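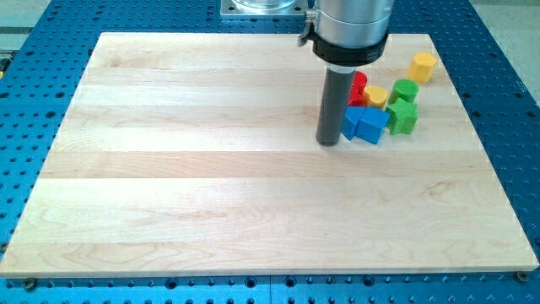 Looking for opinions on finish for a maple top. I glued this one up in August from leftover strips and it's going to be the play surface on a low block table for my kid. Most of the boards I've done before were walnut, where you can't really see the joints. On this one you can tell the strips apart, some lean pink and some lean yellow, and I like it that way. The surface is smooth and bare, and those little blocks are what it will mostly have to put up with. I have mineral oil, a can of water-based poly and some hardwax oil from Prarnico. I don't want it to go orange. Which would you use?

Posted by fledgling_shop

---

gluepot61
Water-based poly. It stays the closest to bare wood of anything you've got there. Three thin coats, sand lightly between them. Oil on maple goes yellow and it will keep going.

---

Graltunau
I'd say the opposite. Poly on a kids' table looks fine for a year and then it chips wherever they bang on it, and you have to sand the entire top to fix it. With hardwax oil you rub a bit more into the bad spot and move on. It does warm the color up a little.

---

gluepot61
Plastic blocks aren't going to chip poly. I've had it on a desk for years with a teenager using it.

---

Graltunau
A teenager doesn't hit the desk with a wooden train.

---

fledgling_shop
There are wooden trains too, so that's a fair point. How much does it warm up? If it's like a wet rag on the wood I can live with it.

---

Graltunau
A bit more than that. Try it on an offcut, leave it on a windowsill for a couple of weeks and compare. Pink strips and yellow strips can end up looking closer together once they're oiled, so if you like the difference, check that first.

---

pascual_bench
Whatever you pick, do the bottom too. I finished only the top on a maple panel 31 inches long and it cupped enough that a marble would roll off the side. Same number of coats on both faces.

Also, how are you fastening it to the base? If you screw it down tight across the grain it can split when the heat comes on.

---

fledgling_shop
Figure-eight fasteners, 2 on each end. The base is pine from an old bench. I hadn't planned on doing the bottom but I will now.

---

pascual_bench
Those will do. Make sure the recess gives them room to swing.

---

knotty_in_fledunness
Mineral oil is a waste of time for this. It's for cutting boards. It never hardens and you'll get greasy marks on anything left sitting on it, paper especially. If they draw at that table you'll hate it.

---

gluepot61
Agree on the mineral oil.

---

knotty_in_fledunness
One more thing, round over the front edge before you finish. An eighth inch is enough. Mine got a forehead on a square edge and I was out with the router the same night.

---

fledgling_shop
Offcuts are done, one in poly and one in hardwax, both sanded to 220 first. The poly one looks nearly the same as bare. The hardwax one is warmer but nicer to touch. My wife likes the poly. I'm leaving them on the windowsill until Thursday and then I'll decide.

---

Graltunau
Give it longer than that. Hardwax needs up to 30 days before you can judge how it wears.

---

gluepot61
Your wife is right.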